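Open Day at the Fultham Pottery Works

7 November 2019
By Socorro Benavides

The Fultham works opens to the public twice a year, and I had missed the last 2 openings. This time I took the early bus and was at the gate before the first tour. Entry was free. Parking was in the field behind the kiln sheds, and it was muddy.

The clay store

Wilmer Londoño led our group, which was kept to eight people. He started in the clay store, where the bags come in from the Bastos pit on the far side of the river. The clay sits for four weeks before anyone uses it. He let us handle a piece of it and a piece of the finished body — the second is much smoother and holds a thumbprint well.

Throwing and glazing

Two throwers were at work, and we could stand as long as we liked. Glazing is done in the next building. The house glaze is called Tinine and has been on the price list since the works opened. Consuelo Usuga mixes it and was happy to talk about ash, but she would not give the recipe. 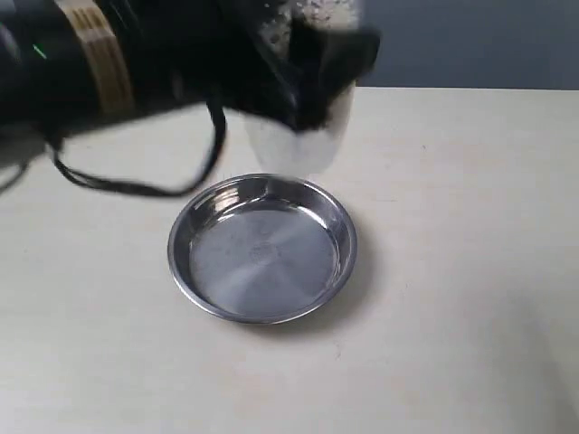 The shop and tea room

Seconds were half price. I bought a small jug with a flaw in the handle. The tea room was full by noon and had run out of soup, so go early or bring a sandwich.

The next open day is in March. The 208 bus stops at the gate, but the last one back leaves before the shop closes.

Recent visits
A Morning at the Urus Salt Sheds
Alcides Espinoza's Rope Walk
Bastos Country Fair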